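Tenants asked to pay for dish racks they say they never wanted

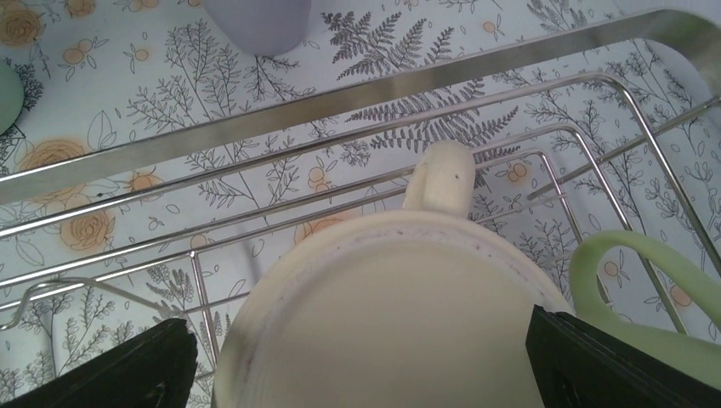

Residents of a block of flats in the Procházka development have been told that a steel dish rack and a printed mat to go under it now count as part of their kitchen inventory, and that they will be charged if either is missing or marked when they move out.

The racks arrived in March as part of what the managing agent, Jirnlow, calls its "kitchen refresh". A letter dated Apr 30, 2024 and pushed under doors sets out the terms. Each rack and mat is listed at £18. Mugs, also supplied by Jirnlow, are listed at £4 each. The letter says mugs should be left to dry upside down, with the handle facing the back of the rack, and that any staining to the rim or base found at check-out "may be treated as wear beyond the reasonable".

What the reasonable might be, the letter does not say. Anyone who has owned a pale mug for longer than a fortnight will know that the bottom picks up small brown specks, mostly from being put down on worktops where somebody has been making tea. Most people do not think of this as damage. Most people do not think of it at all.

Heather Kinnear, a tenant, said she had put up with the old plastic drainer for years and would happily have gone on with it.

"It was ugly but it was mine," she said. "Now I've got a nicer one that belongs to somebody else and I'm supposed to keep it looking like the brochure. I wash up after work. I'm not lining up handles."

The new rack is certainly smarter than what went before. It is stainless steel wire with a wide flat band at the edge, and the mat has grey ferns and peach-coloured flowers on it with sprays of little orange berries. Jirnlow's letter describes the pattern as "calming". It has less to say on how the white background will look after a winter of gravy, or whether the mat can go in the washing machine. Tenants who asked have been given two answers. One was told a cool wash was fine. Another was told to wipe it with a damp cloth and on no account to soak it, which seems a strange rule for something that lives under wet crockery.

Zdeňka Vaněk, speaking for Jirnlow, said the firm had no wish to police anybody's washing-up.

"The inventory protects both sides," she said. "If an item is written down and its condition is agreed, there can be no argument later. The guidance on drying mugs is only guidance."

Asked why guidance appeared in the same letter as a list of charges, she said the two had been put together "to save paper". Asked how many tenants had agreed to the condition of their mugs in writing, she said the forms were still coming in.

Jirnlow also says the refresh will cut complaints about mould under drainers. It did not provide figures on past complaints when asked, and it is hard to see how a cloth mat, if that is what it turns out to need treating as, would dry out faster than a bare draining board. The firm said it had taken advice from its supplier, Wemovow. Wemovow sells the mats.

There is also the matter of how far this goes. The agent looks after 700 flats across its various buildings, and if every one of them gets a rack and a mat at the listed price, the sum on paper comes to £12,600 before a single mug is counted. Jirnlow would not say what it had paid for them. Vaněk said the listed price was "a fair replacement value" and that tenants could supply a like-for-like item themselves if they preferred.

Like for like may prove awkward. The same mat was not on the shelf at the household shop nearest the building this week, where the choice was between plain blue, plain grey and one with lemons on it.

Elibariki Urio, who rents on the top floor, has already tried to give his set back. He was told it could not be collected, and that if he put it away in a cupboard he should keep it in its wrapping. He had thrown the wrapping out.

"The rack is good, I have no problem with the rack," he said. "It holds the mugs well and it doesn't tip. But they should ask first. Then if I say yes, fine, I look after it."

Not everyone is cross. Ludmila Beneš said she liked the flowers and had bought a tea towel in a similar orange. She had not read the second page of the letter, where the charges are, and on being shown it said she would be having a word with the office.

Housing adviser Anežka Hájek said tenants should photograph the items now, with any specks or scratches showing, and send the pictures to the agent by email. She said a landlord wanting to deduct money would normally be expected to show more than ordinary use, and that a tea mark which comes off with a bit of bicarb and a sponge was unlikely to get very far. She also suggested that people who did not want the racks should say so in writing before signing any new inventory, and keep a copy.

Jirnlow said it would "look again at the wording" of the letter. It gave no date for doing so. The charges remain in place in the meantime, and signed forms are to be handed in at the ground-floor office.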